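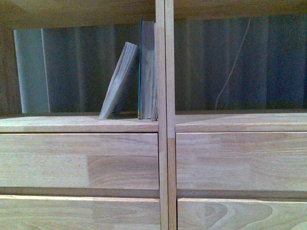 Ezequiel Medrano asked at the close of the last meeting whether a book that leans for a few weeks is really harmed, or whether the rule against leaning is mainly a matter of appearance. The question is a fair one and is taken up in this unit.

Unit 5. Shelving in Small Reading Rooms

Required before the next meeting: the Trastel handout on bindings, sections 1 and 2.

5.1 Leaning volumes
A book is held together at the joints, where the boards meet the spine. When it stands at an angle, the weight of the text block pulls on one joint more than the other. A few weeks will seldom leave a mark on a sound binding. Over a year or more the spine may twist, and a twisted spine does not readily return to its shape. Heavy volumes and those with weak joints are affected first. Books in a partly filled compartment should be moved together against an upright side and held with a bookend. If no bookend is available, a short stack laid flat is acceptable.

5.2 Open-backed units
Many reading rooms use wooden units without a back panel. Air moves freely through them, which is of benefit in damp buildings. Small volumes, however, can be pushed through and lost behind the unit. Students should align spines about an inch from the front edge and check the rear at each inspection. Where a curtain hangs behind the shelves, it is to be vacuumed on the same schedule as the books, as pleated cloth holds dust.

5.3 Height and spacing
Leave enough room above the tallest volume for a hand to enter. A book is removed by pressing back its neighbors and gripping the middle of the spine. It is never pulled by the top of the spine.

5.4 Case for discussion
The Skeruseck reading room holds 3,539 volumes in 16 units. Nearly a third of the compartments are partly filled. Prepare a one-page plan stating which compartments should be combined, where bookends are needed, and how readers will be informed of the changes.

Plans are due Mar 9, 2022, at the start of the session. Late plans will be read but not graded.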